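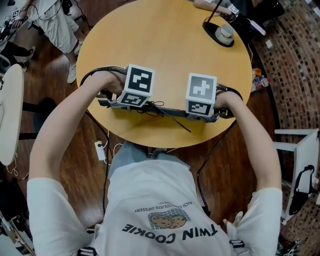 2018-11-09 – pre-purchase check, handheld gripper station, round table by the brick wall

Okay, before anyone signs the Skerker order, I went over what we've got now and wrote down what has to be on the next budget. Boxes with an x are fine as they are. Open ones need money or a decision, and my comments are underneath.

**Grippers and markers**

- [x] Marker cube mounted on each handle
- [x] Different pattern on each cube
- [ ] Spare cubes in stock
 - We have none! I'd like 4, two of each pattern. They're cheap next to everything else on this list, so please don't let them get trimmed.
- [ ] Replacement finger pads
 - Ouali sells them in packs of 24, and I'm fine with one pack until May.

**Cables**

- [ ] Cable runs tidy at the table
 - Nope. The thin black ones are looped all around the grippers, and one wanders off across the tabletop to the front edge. Put sleeves and clips on the order (I keep saying this, I know).
- [ ] Heavy cables supported on the way to the floor
 - One goes right over the left forearm and down, the other drops along the operator's right side. I want an overhead arm quoted. Ferarari has one I like, Urnora has one that's cheaper and a bit short for us. Get both prices.
- [ ] Floor clear around the operator
 - There's a white power adapter sitting under the table with its cable attached. A strip bolted to the table leg would fix that, and it's hardly worth a line in the budget, but give it a line anyway.

**Harness**

- [x] Buckles and straps checked by hand
- [ ] Second size available
 - We only own the one size and we've been making it work with the adjusters. I'd buy the small as well. Skerker bundles it if you ask before the order goes in, so ask!

**Table and room**

- [x] Table steady, no wobble
- [ ] Seating and stands moved back from the work area
 - Costs nothing, just needs doing. Same for the bottles and packaging against the wall.
- [ ] Hook or locker for bags
 - The black bag hangs off the white metal frame right now. I'd rather have a real hook by the door.

**Money**

- [ ] Quote total matches the request
 - The Skerker quote is $1,019 per gripper and we want two, plus the arm and the small stuff. The cap is $3,000 for this round. That's tight – if the Ferarari arm blows it, go with Urnora and an extension.
- [ ] Shipping included
 - Not stated anywhere on the quote. I've asked.
- [ ] Warranty covers the cables
 - Last time it covered the handles only, and I was not happy.

Please initial next to anything you close out, and leave my comments in so I can find them when the invoices come.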